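4.3 Shared holders and the sorting claim

The claim most often repeated about communal cutlery is that people sort it. Given a holder with more than one compartment, the argument runs, users will put like with like, and the sorting will hold up over a day's use because each person copies the last. The Mollance survey is usually cited in support. We were not persuaded by it when we began and we are less persuaded now.

The Mollance figures rest on 3,000 returned forms in which canteen users were asked how they put utensils away. People were asked what they did, and they gave the answer that a tidy person would give. No holder was looked at. The survey also treats "sorted" as a single state, so that a holder with one stray spoon and a holder in which everything is mixed are both entered as unsorted, while a holder that happens to contain only chopsticks is entered as sorted even though there was nothing to sort. Wuyts, working from a smaller set of household visits, at least went and looked, but the visits were arranged in advance and the kitchens had plainly been got ready.

Our own material comes from 214 checks of table-top holders in small eating places and shared kitchens in Brisden, made between the morning opening and the evening close. A check took in the holder, what was in it, which way the contents leaned and whether any divider was in use. We did not ask anyone to explain what they had done. In 40 of the checks the holder contained only one kind of utensil, and we set these aside for the reason given above.

What is left does not look much like sorting. The usual pattern was a loose bundle of chopsticks lying against one wall, with a smaller number of longer or heavier things resting wherever the bundle left room. It is tempting to read the bundle as a group that somebody has made. We think the shape of the holder does most of the work. Thin sticks dropped into a square-sided caddy will slide until they meet a wall, and later ones will lie along the first. The result is neat enough to photograph and needs no shared habit to account for it.

The divider is a harder case. Supporters of the sorting claim say that a divider gives people a rule to follow, and Jukik's trial with divided and undivided trays is offered as proof. But the Jukik trays were flat and shallow, and users could see every compartment from above. In an upright holder the divider is often hidden by what is already in it. A person standing at the table sees handles and tips, and these cross over one another well above the rim. We noted 9 holders in which a single pair of chopsticks had been split across the divider, one stick on each side, which is hard to square with any rule at all.

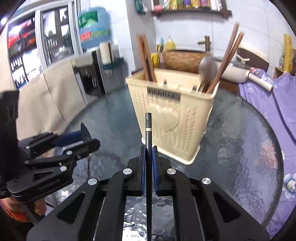
Figure 7. Upright utensil holder on a glass-topped table.

Long utensils deserve separate treatment, as they are where the sorting claim is weakest. A ladle is too wide at one end to sit flat against a wall and too tall to be hidden by its neighbours, so it ends up where there is a gap, and the gap is set by the chopsticks. In Figure 7 the brown chopsticks lean left in a bundle, a long reddish-brown pair angles up to the right, and the grey head of a ladle sits between them. A coder using the Mollance scheme would have to decide whether this is a sorted holder with a ladle in the middle or a mixed one, and we found that two coders given holders of this kind did not reliably agree. Nor does the pale divider across the top settle the matter, for one cannot tell from the tips alone which side of it each stick has gone down.

It could be objected that we are asking too much, and that a rough parting of short from long is sorting enough for daily use. Perhaps it is. A person reaching for chopsticks from a holder like this would find them quickly, and would have little cause to care how they got there. But that is a claim about ease of use, and it ought to be tested as one, by timing people at the table. It gives no support to the stronger view that users copy one another, and our checks cannot supply any, as each holder was looked at once and we know nothing of the order in which things went in.

We also have doubts about our own sample. Brisden has a great many small places where the holder stays on the table between meals, and few large canteens where it is emptied and filled again by staff. Staff filling may well produce something closer to true sorting - one person, one habit, many holders - and a study which mixed the two settings would probably find more order than we did. The next section takes up the filled holders on their own.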